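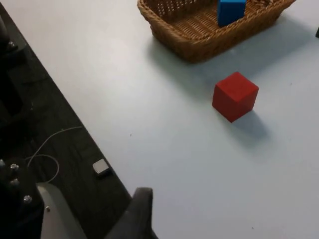

How Does a Book Turn Into a Movie?

Have you ever watched a movie and thought, "Hey, that's not how it went in the book!"? Lots of people have. Changing a book into a movie is called adapting it, and the new version is called an adaptation. It's a big, messy, wonderful job, and it can take years!

First, someone has to ask

You can't just grab a book off the shelf and start filming. The person who wrote it usually owns the story, so a movie company has to ask first and pay for permission. This is called buying the rights. If a book is very, very old, nobody owns it anymore and anyone can use it. That's one reason you see so many movies of old fairy tales.

Then comes the script

A script (or screenplay) is the movie written down on paper. It tells the actors what to say and where they are when they say it. It looks a bit like a play.

Scripts are short! One page of script makes close to one minute of movie. Now think about a really fat book. Skornthorpe, the story of a girl who lives in a lighthouse with her seven uncles, is 723 pages long. The movie script was only 137 pages. So where did the rest go?

Some of it was squished. In the book, the girl takes three boat trips to the mainland. In the movie she takes one, and all the best bits from the three trips happen on that one stormy day. Four of the uncles went missing too — the writers mixed them together, so one movie uncle does the cooking, the singing and the snoring.

What about thoughts?

Here's a tricky part. A book can tell you what someone is thinking. "She was scared, but she didn't want her uncles to know." Easy! But a camera can't look inside anyone's head. So how do you show it?

The actor can do it with her face and hands. Maybe she smiles at her uncle and then grips the rail so hard her fingers shake. Music can help, too. Low, rumbly notes make us feel nervous before anything has even happened. Or we might hear her voice telling us her thoughts while her mouth stays shut. That's called a voice-over.

Drawing it first

Before filming starts, artists often draw the movie like a giant comic strip. These drawings are storyboards. For Plendidico, an animated movie about a town where the clocks run backward, the artists made 991 drawings for the opening chase alone! Lots of them were thrown out and drawn again.

Is the book always better?

People love to argue about this one. When you read, you make up the pictures yourself, so your lighthouse looks different from your best friend's lighthouse. Then the movie comes along with its own lighthouse, and it can feel wrong at first. But movies can also give you things a page can't, like the crash of the waves or a song you hum for weeks.

Try it yourself

Pick a chapter you love and turn it into a script that's just 2 pages long. Write where we are, who's there and what they say. What will you keep? What will you squish? Then get some friends to act it out — funny voices allowed!

Words to know

Adaptation: a story that has been changed from one form to another
Rights: permission to use someone's story
Screenplay: the written plan for a movie
Voice-over: a voice we hear when nobody on screen is talking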